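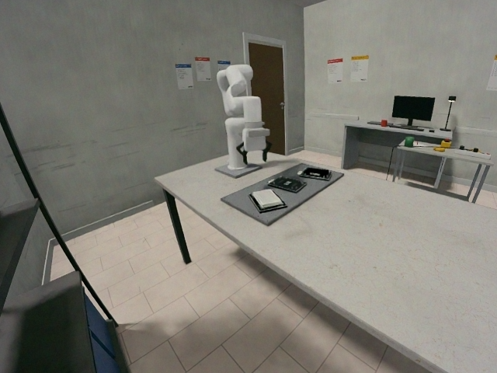

Workshop Tips I Stole from an Open Day

Every January, Stometeck opens its doors for an evening and lets people in to see its robots. I went for the free coffee, which ran out at 6:40, and stayed for the housekeeping. My own workshop is a one-car garage that has not held a car in years, so I take my advice wherever I can find it.

Our guide was Evangelia Moschos, who has the patience of someone used to being asked whether the arm can fold laundry. (It was asked. By me.) What follows is what I wrote on the back of the program, tidied up and tested at home.

Give the tool a place before you give it a job

The arm at Stometeck picks things up from spots it has been told about. Move a part two inches to the left, Evangelia explained, and it will go very confidently to where the part used to be. I do this with my tape measure several times a day. Pick one spot for anything you reach for without looking, and leave that spot alone for a month, even if you think of a better one on the second day.

Use a mat

A dark mat on a light bench is the cheapest improvement I brought home. Mine is an offcut of rubber flooring. Small screws show up on it, they don't roll as far, and whatever is on the mat is the job. Anything off the mat is clutter and has to justify itself. Wash it with dish soap and let it dry flat, or it will curl up at the corners and never forgive you.

Label the board as well as the thing

I had always labeled my bins and felt smug about it. Then I'd take a bin down, use it, and put it back wherever there was a gap. Put the same mark on the bin and on the wall where it lives, and an empty space starts telling you what's missing.
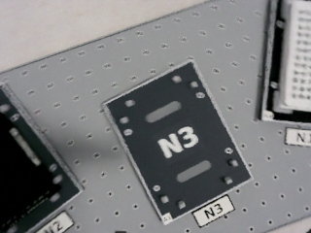

Keep the marks short. A letter and a number will do. My first attempt at home used full names, and "Assorted Wood Screws, Mostly Brass" does not fit on a label you can read from the doorway. Go big on the bin itself and small on the wall. Black on white holds up best in bad light. Wipe pegboard with rubbing alcohol before you stick anything to it, and press for a slow count of 20.

Don't plan pegboard on the pegboard

Lay everything out on the floor first, with your hand room around it. Leave bare holes between items. Lawal Ajayi, who was on my tour and builds cabinets, says a gap the width of your fist is right, and he has bigger fists than I do, so suit yourself.

Practice the motion slowly

They run each new routine at a crawl before they let it go at full speed. I tried this with my drill press: pretend to do the whole cut with the power off, reaching for everything as you'd really reach for it. I found out that my clamp handle and my elbow wanted the same piece of air. Better to learn that at a crawl.

Open wider than you think, then close gently

This was advice for grippers, but it works for bar clamps. Back the jaw well off, get it around the work, and snug it up by hand. If you have to force the clamp over the edge, you will scratch the edge, and it will be the side that shows.

Write down the number

Evangelia mentioned that one routine had run 1139 times, and she knew because they keep a tally. I now pencil the date inside the cover of my shop vac every time I clean the filter. So far there are 3 dates. The vac is nine years old.

I asked on the way out whether I could buy one of the arms for the garage. She was kind about it and gave me a brochure, and it's now under the short leg of my bench, where it has fixed the wobble.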